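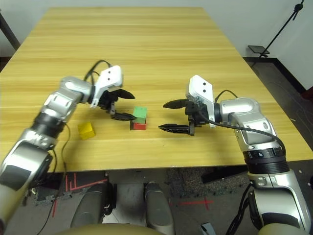

Subject: Re: [dealswap] Gorkard toy clearance – do coupons stack?
Date: 03/03/2024

Replying to the list because three people wrote to me off-list with the same question. The original message is quoted below, with the signature trimmed.

> Has anyone gotten the Gorkard clearance code to work together with the
> loyalty points? I had a building set, two board games and a ride-on
> tractor in my cart. The code took 20 percent off the board games but
> nothing off the other two. When I tried to use points as well, the code
> dropped out and I was back to full price on everything.
>
> Also, the banner says free shipping but I am being charged for the
> tractor. Is this a mistake on their end or did I miss something in the
> terms? I don't want to order and then fight about it.
>
> Last question. Is the Corkau store outlet any cheaper than the website,
> or is it the same stock?

I placed two orders with them last week and one the week before, so this is from my own receipts. Your prices may differ if you are in another shipping zone.

The code

It works only on items with the yellow clearance tag. The building sets are on sale but they are not tagged clearance, and the terms treat those as two different things. The ride-on toys are in a third group called seasonal and no code works on them at all. So what you saw in the cart is how it is set up. If you remove the code and put it back, nothing changes, I tried.

The code is good for one order per account. It does not run out after a certain date that I could find, but the last one in September quit without notice in the middle of an afternoon.

Points

Points and the code can't go on the same order. What I did was split the cart. First order: board games with the code. Second order: the building set, paid partly with points. I had 2631 points and used 780 of them on the second order. The site lets you pick how many to use, but the box is easy to miss. It is under the gift card line on the payment page, and it is filled in with your full balance unless you change it.

If you use points and then return the item, the points come back but the clock on them does not restart. I lost 200 points that way last year because they had expired by the time the return went through. If you think you might return something, pay for it with a card.

Before you split an order, check the shipping on both halves. Two small orders can each fall under the free shipping minimum, and then the discount is gone again. Mine were both over, but one of them only because I added a pack of batteries.

Shipping on large items

The banner is for standard size boxes. Anything marked "oversize" on the product page gets a flat charge, and the mark is down in the details tab next to the weight. I don't think the banner is very fair but it is not a mistake. You can get around the charge by choosing store pickup. The Corkau location takes pickups for oversize boxes and holds them five days. Bring the email and an ID – they asked for both.
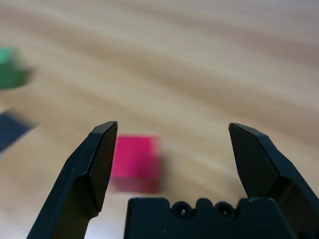
The Corkau outlet

It is partly the same stock. The outlet also gets returned items with damaged boxes, and those are cheaper than anything online. I paid less than half price for a marble run with a crushed corner and every piece was inside. They will let you open a box at the counter before you pay if the tape has already been cut. They will not if it is still sealed.

What the outlet does not have is the Ferkska line. Those wooden train sets are online only. The shelf has a tag for them but it has been empty every time I have gone, and the person at the register told me they don't expect any.

The website code does not work in the store. Points do, if you have the card or know the number on the account.

Price matching

The terms say they match two other stores, and Sydorenko is one of them. I got a match on a puzzle this way through the chat window. You need a link to the exact item, same item number, in stock at the time. It took a while and I was moved to a second agent, but the difference was refunded to my card four days later. They will not match a price on something you bought with the code, so here again you have to choose.

On the wish list contest

Somebody asked about this in another thread. My entry confirmation had number 1060 on it and I have heard nothing since. I would not place an order just to get into it.

If anybody has ordered the ride-on tractor, please post what the oversize charge came to in your zone. Mine was high enough that I took it out of the cart, and I have not decided about driving over to pick one up.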